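NOTA DE PRENSA

Fletby, 20 de mayo de 2026

Umimon publica una guía para entender la factura de la luz sin llamar a un cuñado

La asociación de consumidores reparte desde hoy 3547 ejemplares gratuitos en bibliotecas, mercados y salas de espera
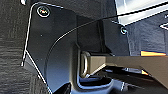
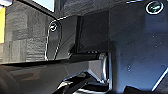
Tornillos de cabeza redonda sobre superficies oscuras, en ambas imágenes.

La asociación de consumidores Umimon presenta hoy «Potencia contratada y otras novelas de misterio», un manual de 100 páginas que explica, línea por línea, lo que pagan los hogares de Fletby cada vez que encienden el horno. El texto incluye un glosario, tres facturas comentadas y una página en blanco para desahogarse.

El libro parte de las 356 consultas que la oficina de atención recibió durante el invierno. La más repetida fue «¿esto qué es?», formulada con el dedo sobre casi cualquier renglón del recibo. La segunda, bastante más técnica, fue «¿y esto?».

«Hemos intentado escribirlo en castellano, idioma que el sector conoce de oídas», explica Awuor Bakilana, coordinadora de la guía. «Una vecina nos devolvió el primer borrador con la palabra "peaje" subrayada y una multa de aparcamiento grapada. Reescribimos el capítulo entero.»

La edición ha corrido a cargo de la imprenta Skoltell, que ha aceptado usar un cuerpo de letra legible también en el apartado de impuestos. Las ilustraciones del glosario son de Kimutai Bakilana — hermano de la coordinadora, parentesco que Umimon prefiere comunicar antes de que lo haga otro — y muestran al kilovatio hora como un señor con prisa.

La guía se acompaña de Yip, una hoja de cálculo descargable que compara la potencia contratada con la que se usa en casa. No pide datos personales ni felicita al usuario por su compromiso con el planeta.

En septiembre comenzarán los talleres presenciales en la biblioteca de Fletby. Se ruega traer la última factura, aunque esté arrugada. La entrada es libre hasta completar aforo y habrá café, calentado con tarifa valle.

Contacto para medios: gabinete de prensa de Umimon, Fletby. Se facilitan entrevistas y ejemplares a quien los solicite.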